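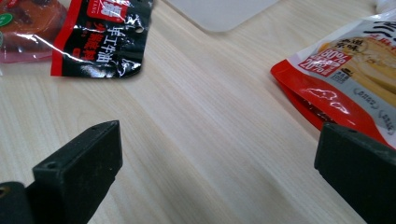

What the Rings Say

Cut a thin slice from a fossil rib, grind it until light passes through, and the growth lines show up as dark bands. Counting them is slow work. Indira Thevar spent most of a winter on 505 slides from a single bone bed at Pultlow, and her results change the age profile of the animals buried there.

The bed holds the remains of a small plant-eating dinosaur, preserved in gray mudstone. Earlier work sorted the bones by length alone. Long thigh bones were logged as adults and short ones as juveniles, with a cutoff chosen by eye. Under that scheme, most of the group was fully grown.

Bone tissue gives a different answer. A growing animal lays down bone quickly, with many channels for blood vessels. Growth slows for part of each year and leaves a line. Once the animal is close to full size, the outer lines crowd together into a tight band. Thevar found that band in only nine of the bones she sampled. The rest were still growing when the animals died, including several that had been logged as adults.

The method has limits. As a bone grows, the marrow cavity widens and erases the earliest lines, so the first year or two must be estimated from smaller specimens. Different bones in one skeleton can also disagree. Ribs keep a better record than thigh bones in this species, but they are harder to match to an individual. Thevar reports a minimum age for each sample and leaves the upper figure open.

Ewan Tamihana, who manages the fossil store at Homwood, had to approve each cut. The collection from the bed runs to 634 catalogued bones, and sectioning destroys part of each one sampled. His rule is that every bone is molded, cast and surface scanned before it goes to the saw. Bones with healed breaks or tooth marks are excluded.

"You get one chance at the middle of the shaft," Tamihana says. "If the cut is two centimeters off, the line count can change, and you can't put it back."

The slides are stored flat in steel drawers, indexed by bone and by distance from the joint. A second reader will count a portion of them without seeing the first set of numbers. That work starts in June. Tamihana has also set aside a group of toe bones from the lowest layer, which have not been sampled at all.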